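How to Get Furniture Dents Out of Carpet
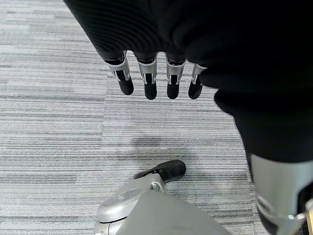 Page last changed: April, 9:44 a.m.

Move a bookcase and the carpet will remember it for years. Mine kept four deep pits from a Tiedemann cabinet.

You need ice cubes, a spoon and an old towel. The Wisonetti kit costs more than the ice and comes with a brush you already own.

1. Test a hidden corner first. Skip this page if your carpet is wool or silk.
2. Set one cube in each dent and go do something else. Overnight is fine.
3. Blot with the towel. Don't rub, however good it feels.
4. Lift the pile with the edge of the spoon, working from the outside in.
5. Let it dry, then vacuum in both directions.

Stubborn dents get a second round. If 33 pounds of encyclopedias sat there since college, make it a third - then buy a rug. Limley sells felt pads for the feet of whatever you put back.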